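The Slow Bench in Jidatville
By Mei Achterberg
Mar 20, 2018

At Whitlock, the day starts with pallets. Old office computers arrive from schools, banks and hospitals, and people in gray jackets open them, test them and decide what can be sold again. For many years this was work for hands only. In January a second kind of colleague came to the hall, and I went to Jidatville to hear how the people live with it.

The company handles 580 computers in a normal week. The system, which is made by Nosturix, stands on two benches at the back. The workers call them the slow benches. A trained person needs a few minutes to take a tower apart, and the arm needs much longer. But it can go on after the evening shift has left, and this is why the management wanted it.

What changed first was the talk. Before, the workers stood side by side and spoke over the open cases. Now one person in each team sits at a screen for part of the day and checks what the arm plans to do. One woman with 11 years in the hall told me that she misses the noise of her neighbors. She also told me that her wrists do not hurt in the evening, and that she has started to knit again.

No one has lost a job until now. The contract with the workers says that this must stay so for two years. After that, the paper is silent, and the younger people speak about it more than the older ones.

What the hands still know

The difficult part is the variety. Every maker puts the clips and tabs in a different place, and a tab that was bent years ago does not open like a new one. The experienced workers feel this with the thumb. They have now written 60 short notes for the programmers, with sentences such as "push a little down before you pull."

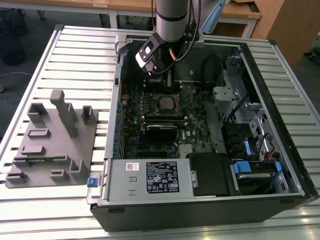 After the next delivery

Flivwood, the owner of the hall, will decide before summer if more benches are bought. The workers have asked for one thing in return: that the checking at the screen goes around among all of them, with the same pay for each. When I left, the answer had not yet come, and the next truck was already at the gate.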